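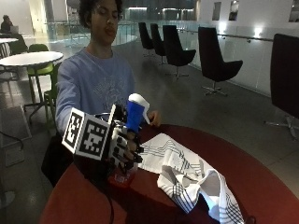 Glove on, cup in hand, markers in view. Table session at Brarkham.

1/ Right, a thread on good habits for recording hand demonstrations! We've been rewriting our house rules at Orov and I've got far too excited about it, so you're all getting the best bits. Some of this is dull. I love the dull bits most.

2/ Rule one in the new version: look at the marker cube before you look at anything else. The tracking lives or dies by those black and white squares. Fingerprints, a scuffed border, a corner starting to lift - any of those and the cube gets swapped before we record. No "it'll do for one more".

3/ Rule two: the wearer says when it starts and the wearer says when it stops. Out loud, plain words. Hjørdis Tangen pushed hard for this one and she was right. Before that we had a sort of nodding system and it was hopeless.

4/ Cables! Our old document had one line on cables. The new one has a page. The short version is that the cable has to let the arm reach the far side of the table without pulling, and it never crosses a walkway. Check it with the arm stretched out, as well as at rest.

5/ We cap a block at 22 minutes, then the glove comes off. Off properly, hand out, shake it about, have some water. People will always tell you they're fine to carry on. Take it off anyway.

6/ On objects: keep them ordinary. A light plastic cup is a brilliant test because it gives you so little to push against. Grip too hard and it bends, too soft and it slides. Cloth is harder still, and I could do a whole separate thread on napkins (don't tempt me).

7/ Every object gets a line in the log with its name, its colour and where it started. We use the same word for the same thing every time. In March I found "cup", "beaker", "tumbler" and "red one" in a single day's notes, all for the same cup. Two of those were mine.

8/ Failed tries stay in. I feel strongly about this! If the cup tips over, write "tipped" and keep the recording. We had 74 tries deleted last spring by people being tidy, me included, and those were exactly the ones Njål Solberg wanted when he came to look at grip force.

9/ Working in shared spaces: ask first, in writing, whoever runs the building. Put a sign where people will read it before they walk in, and tell anyone sitting nearby what you're recording and for how long. If they'd like to be left out, move the table or wait. It has never cost us more than a few minutes.

10/ Sizing. The finger pieces need to bend where your fingers bend, and if they don't, you get lovely smooth data of a hand that doesn't exist. Fit check is now eight set poses, done slowly, every time the glove goes on. Yes, even if you only took it off for a biscuit.

11/ Someone from Plilau asked whether all this slows us down. A bit, yes, for the first week or so. Then it's just what your hands do while you're chatting. The fit check is quicker than finding a charger.

12/ Still arguing about: whether the free hand should rest on the table or stay in the lap. The Haugland lot say lap, always. I say table, as people sit more naturally that way, but write down which. If you've got a view on this please shout, I'd love to hear it.

13/ The new rules go live in May 2022, in plain English, and they fit on four sides of paper. Old version was nine! I'll post the cable page by itself tomorrow as three of you have already asked for it.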